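Tadgate Rooms: progress report, October
Prepared by Saskia Rutherford for Glenys Bolger

Where we stand

The small room is usable. I would not go further than that. The plan you approved promised a room that could hold a clothes rail, a plain backdrop and a sign, and that could be put back to white walls inside an afternoon. We have the rail, the backdrop and the sign. Putting it all back has never been tried, so please treat that line in the plan as a hope for now.

Vangelis Dimitriou reported the room as "complete" in his last note. I have asked him to stop using that word until the items under Open points are closed. He disagrees, and his view is that the remaining work is cosmetic. Some of it is. The fixings are not.

Backdrop

The original quote from Lallell was for a ceiling track with a proper heading tape on the fabric. We turned that down on cost, and I still think it was the right call for a room we may give up in the spring. What we have in its place is black fabric clipped directly to the wall along its top edge. It covers the back and comes forward down the left side, and a band of white wall still shows above it. Kayode Amadi would like that band covered too. I am against spending anything on it.

My doubt is about the clips. They are small, they carry the full weight of the cloth, and they are not evenly spaced. Two of them are close together near the left end while other stretches have to manage with fewer. Nothing in the paperwork tells me what load they are meant to take. Kayode says they are fine. I would like that in writing from Gukel, who supplied them, before we hang anything heavier.

Lettering and rail

The sign says "Fast UMI" in thick cartoon letters, with "Fast" on the upper row in orange, white, light blue and pink, and "UMI" in orange underneath. It is cheerful and it can be read from the door, which was all the plan asked for. The trouble is where the rail went. The black clothes rod runs straight across in front of the lower row, so as soon as there are clothes on it part of the second word goes missing. I raised this when the height was being marked out and was told it would not matter. It does matter, at least to anyone who paid for the letters. 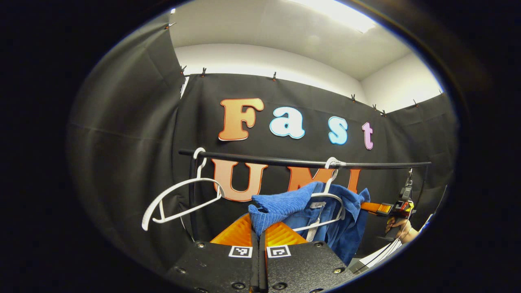
Open points

1. Rail height. Either the rod comes down or the lettering goes up. Þröstur Lauritsen has offered to move the rod. It sits on a thin post at the left and a clamp bracket at the right, so I expect he is right that it is a short job, but he said the same of the first installation and that took 2 visits.

2. Clips. Written load figure from Gukel, then even out the spacing. No new cloth until we have it.

3. Hangers. The budget line was for a matching set in white plastic. I am not convinced we need the full order and have put it on hold.

4. Lighting. Vangelis wants an extra lamp. The ceiling light is bright enough for sorting and hanging clothes, and I have not seen a case made for more. Declined for now.

Money

We have spent what was released for the first stage, plus an overrun of $102 for the second visit. I do not think you should be asked to cover that, and I have told Trevor, the fitting firm, the same. They have yet to reply. If they refuse, it comes out of the hanger line.

What I am asking for

Please hold the second payment until points 1 and 2 are done. I know Kayode has written to you separately asking for it sooner, on the grounds that the room is already in use. It is in use, but so was the old one, and we agreed to replace that. I need 3 weeks and a reply from Gukel. If either fails to turn up I will write again before the end of the month with a cheaper version of the plan, probably with the lettering moved to another wall.

Saskia Rutherford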